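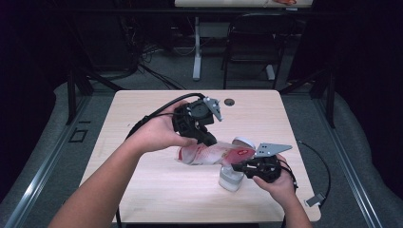 When does a hand-held gripper have to be checked against the rule sheet? Before the first recording of a session, and again after any change of finger, pad or cable.

Speaker notes, 17 Sep 2018
Working rules for hand-held gripper stations
Talk slot: 48 minutes including questions

Slide 1. Scope
Covers stations where a person holds one or two grippers and moves objects on a table. Does not cover arms, carts or anything with its own drive. Those fall under the Vendus sheet, which has its own talk. Say this early, people always ask.

Slide 2. Where the rules come from
Trustetti wrote the first set in June for its own benches. Rosales and Eser adopted it with changes. The version in the handout merges the three. It has 112 clauses and most of them are definitions. Only go through the ones marked in bold.

Slide 3. Cables
Clause text: a cable shall leave the gripper on the side away from the other hand, and shall have enough slack for the full reach of the operator.
Slack is checked with the arm extended, standing where the operator will stand. A cable that goes over the table edge must be able to slide there. No tape at the edge itself. Cables on the floor stay out of the standing area, and a clip that has come off goes back on before the next take.
Pause here. Ask how many sites have a marked standing area.

Slide 4. Objects on the table
The object list is fixed before the session. Anything outside the list is either removed or entered as background. Packaging counts as an object. So does a tape roll.
Thin bags and film are the hard case: they shift when a hand passes. Either weigh them down or enter them as movable.
Bottles are listed by size and by cap on or cap off. Labels are not recorded unless the task depends on reading them. 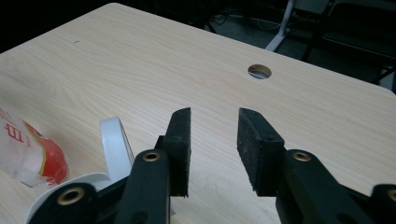
Rosales objected to the pad clause at the review, saying that a worn pad still grips well enough for most tasks and that replacing it on a fixed interval wastes parts. The reply in the handout is that the interval stands, but a site may extend it if it logs a pull test with the same test piece each time. Leave this on screen while explaining the log.

Slide 5. Pads and pivots
Inspect both pads together and replace both together. Mixed pads are a fault under the sheet even if each one passes alone.
Open and close the jaws through full travel 4 times before the first take. Any catch or side play at a pivot stops the session.
Do not oil pivots at the bench – oil gets onto the pads.

Slide 6. Two-hand work
Left and right units keep their side for the whole session. If they are swapped, start a new record.
At rest, jaws are open and pointing away from the operator.
Minimum distance between the two units is not specified. Eser asked for a figure and the group could not agree on one. Open item.

Slide 7. Records
Log entries: unit, side, pad change, object list, operator hand.
The trial log ran to nearly 116 entries. The most common fault was a missing side entry. Show the blank form, skip the filled one if short of time.

Slide 8. Open items
Unit spacing, see slide 6.
Wording for soft objects, see slide 4.
Whether the floor check belongs in the cable clause or gets its own.
Comments go in on the form at the back of the handout, one clause per form.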